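How to wash a feather pillow at home

My feather pillows were yellow after 2 years and I was afraid to wash them. Now I do it every January, and the method is simple if you have patience.

Check first all the seams. If you find a small hole, sew it before washing, or the feathers will fill your machine. Take off the pillowcase and the cover.

Put two pillows in the machine together, so the drum stays in balance. Use a gentle program with warm water and only a little liquid detergent. I don't use softener — it makes the feathers stick. Then run the rinse a second time.

Press the water out with a dry towel. Do not twist the pillow.

Drying is the longest part. I set the dryer on low heat and put in two clean tennis balls. Every half hour I take the pillows out, break the lumps with my fingers and turn them. With my old Hekico dryer this takes 5 hours, so I start on Saturday morning. 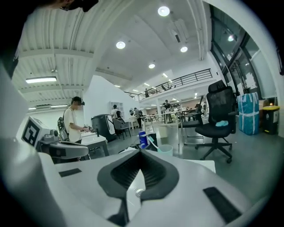
White and black up close.

Smell the pillow when it is cool. If there is still a wet smell, the middle is not dry — give it one more hour. Leave it near an open window until evening before you put the cover back.

Napaporn Mahawong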